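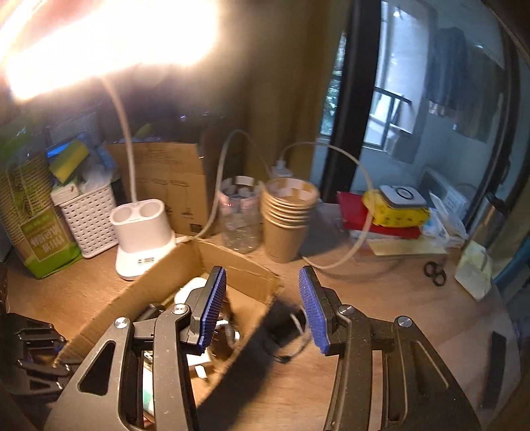
El sábado se me fue entero en una pinza que no cerraba. Y lo escribo contento, ojo, porque hacía meses que no aprendía tanto con una avería tan tonta (bueno, tonta ahora, que el sábado a las tres de la tarde me parecía el fin del mundo).

Pongo en situación a quien no lea el blog desde el principio. Llevo desde julio grabando demostraciones con pinzas de mano: coges un objeto, lo mueves, lo sueltas, y cada intento queda guardado con la apertura de los brazos medida en todo momento. Con eso se entrena después la política que mueve el brazo de verdad. Lo mío es lo doméstico, lo desordenado, cables, cajas abiertas, vasos de papel, lo que haya por la mesa. Me encanta esa parte, cuanto más lío mejor.

Tenía 416 intentos grabados y el entrenamiento iba de maravilla hasta que dejó de ir. El brazo se acercaba al objeto, se colocaba perfecto y cerraba en el aire, un dedo antes de tiempo. Siempre un dedo antes. Probé con vasos, con un cargador, con un paquete blando, y lo mismo. Mi primera sospecha fue la calibración de la cámara, así que la repetí dos veces. Nada. La segunda fue mi código, que es donde suelo tener razón – y tampoco.

Le mandé las gráficas a Ladan Ansari, que sabe de esto bastante más que yo, y me contestó con una sola línea: «mírate el cero de la apertura». Y ahí estaba! El valor que debía marcar cero con los brazos cerrados iba subiendo poquito a poco a lo largo de cada sesión. Al empezar, bien. A los veinte minutos ya decía que la pinza estaba entreabierta cuando yo la tenía apretada a tope.

La desmonté con toda la ilusión del mundo. El tornillo que sujeta el sensor de giro al eje se había aflojado, y con cada apertura el imán patinaba un pelín. Tan poco que a mano no se notaba nada, la pinza iba suave, los dos brazos se movían a la par, las almohadillas azules agarraban estupendamente. El fallo vivía solo en los números. Al revisar los archivos uno por uno encontré 48 intentos con el cero corrido, casi todos del final de las sesiones largas.

Arreglarlo fue limpiar la rosca, una gota de fijador de resistencia media, apretar y dejarlo en paz toda la noche. Luego abrí y cerré 600 veces seguidas mientras escuchaba un disco entero de Bakhtiari, y el cero no se movió. La otra pinza la revisé también, claro, y tenía el mismo tornillo empezando a ceder.

Los intentos malos los he tirado. Darmawan Tambunan me decía que se podían corregir restando la deriva, y seguramente tenga razón, pero la deriva iba a saltos y me daba miedo meter en el entrenamiento una corrección inventada. Volver a grabarlos es una tarde, y además me lo paso bien.

Lo que sí he cambiado es la rutina. Cada 9 intentos cierro la pinza del todo, el programa lee el cero y, si se ha ido más de la cuenta, pita y no me deja seguir. Son cuatro líneas en Trundetti, mi programita de captura, y no entiendo cómo no las tenía desde el primer día. También he pintado una rayita con rotulador entre la cabeza del tornillo y la pieza, para ver de un vistazo si ha girado.

El nuevo entrenamiento está en marcha mientras escribo. Si a alguien le ha pasado algo parecido con sensores magnéticos, que me lo cuente en los comentarios, sobre todo qué fijador usáis, que el mío huele fatal.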